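What the Cart Doesn't Carry: speaker notes

Opening. Say thank you, keep it short, and get to the path before people settle into their phones.

I was asked to speak on what delivery robots have done for us at Meltden. The draft title I was sent had the word "transformation" in it. I asked for it to come out. I've worked in internal deliveries for 10 years, and in that time I have been transformed by three software packages and a new kind of trolley. So please take the next part as coming from a person who starts out grumpy.

First slide. Let them look at it for a moment. 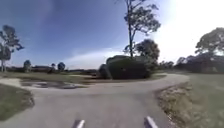
Meltden Site Services – Internal Mail and Deliveries

Ask the room: left or right at the big shrub?

A person who has walked our site twice doesn't think about that question. A new hire asks once and is told. For the robot it had to be settled ahead of time, by somebody, in writing, and then settled again when the ground was different. There is a muddy patch with standing water off to the left of the path. Walkers glance at a puddle and adjust. We now have a rule about it, and the rule has an owner, and the owner is on my team.

That is the first point of the talk. The walking went down. The deciding stayed with us and got heavier. It's in a form now.

Numbers, quickly. People always want them.

905 runs logged between the June start and the end of the trial period. 8 people on the delivery team before, 8 after. I want to be careful with that second one. Management reads it as "no jobs lost," and that is true. I read it as "no jobs lost yet, and two people doing work that isn't in their job description." Also true.

If anyone asks about cost per run, tell them I have seen two different figures from two different departments and I don't trust either. One leaves out the staff time spent answering alerts. The other leaves out the charging room, which used to be where we ate lunch. Move on.

What the vendor said (keep this fair). Mekov supplied the carts and Prarnutine did the route software. Both were polite and both picked up the phone. The pitch was that the robot does the dull part and frees people for the interesting part. I've heard that line in every sales meeting I have ever sat in. When I asked what the interesting part of internal mail was, the man from Mekov looked at his colleague.

I can tell you what it was. It was the walk. You got out of the building, you ran into people, you heard that accounts had moved rooms before the email went out. Blandine Lefèvre had the long outdoor round for most of my time here, and she knew which desk would be short of toner before they did. None of that was written down, so when the round was costed it was worth nothing.

Read Blandine's words out as she gave them to me: "I used to come back tired and knowing things. Now I come back from the screen tired."

Pause there. Don't explain it.

Next slide, the stretch beside the building.
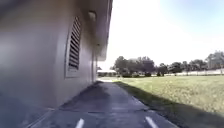 What counts as an easy route

I picked this one because it gets called the easy part. Plain wall on one side, mown grass on the other, concrete going straight ahead. If you were drawing a picture to sell a robot you would draw this. And I'll give credit: our alerts on the straight stretches were few.

But look at how much of the path is in the building's shade, and then how bright it gets farther along. I'm told that kind of change matters to cameras. I can't tell you how much, and when I asked Prarnutine I got a long answer that I would summarize as "sometimes." What I can tell you is that my people were asked to note the light whenever they closed an alert. So a delivery worker is now filling in a weather diary for a software company. Nobody's pay was adjusted for it. I raised this in the review meeting and it was "taken away," and as far as I know it is still away.

Three questions to ask before you sign anything. Slow down here, people take notes.

Who answers when it stops? Get a name and get the hours. "The team" is not a name. For the first month ours was whoever was nearest the door.

Where does the time go? If a round took a person an hour, and now doesn't, ask what that hour is for. If your manager can't say, it will fill up with alerts.

What did the person on that round know? Write it down before you change the round. Go with them, with a notebook. We did this late and got a fraction of it.

The other side. I was told to be balanced, so.

In wet weather, some of my colleagues are very glad to be indoors. One has a bad hip and would have had to leave the outdoor round anyway. The cart gave him another year with us, and I would be a fool to stand here and call that nothing. Heavy boxes are better on wheels than on shoulders. And evening runs were never popular with anybody.

Radebe, two miles down the road, tried a similar setup and kept one staffed round a day on purpose, with the robot taking the rest. I went over to see it. Their people seemed less annoyed than mine. I don't have better evidence than that – I had a coffee and looked at some faces – but it's the version I'd argue for if we started over.

Last slide. Leave it up through questions.

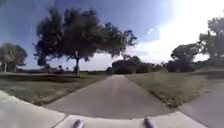

Sidewalk onto the asphalt path, heading for the trees.

I'm often asked at this point whether I want the thing switched off. I don't. I want the 100 small jobs that came with it put on paper and paid for. I want Blandine offered an outdoor round again, even a short one. And I want the next report on the trial to be written with at least one person in the room who has pushed a mail trolley down a path like this one in the heat.

If there is time: the lunch room story. If there isn't, skip it, they'll have got the idea.

Questions likely to come up:

Theft and tampering. We had none reported. That doesn't mean much on a quiet site and I wouldn't build a case on it.

Did staff get a say? There was a survey. It went out after the carts were ordered.

Would I recommend Mekov? Ask me by the coffee. Bring your own contract.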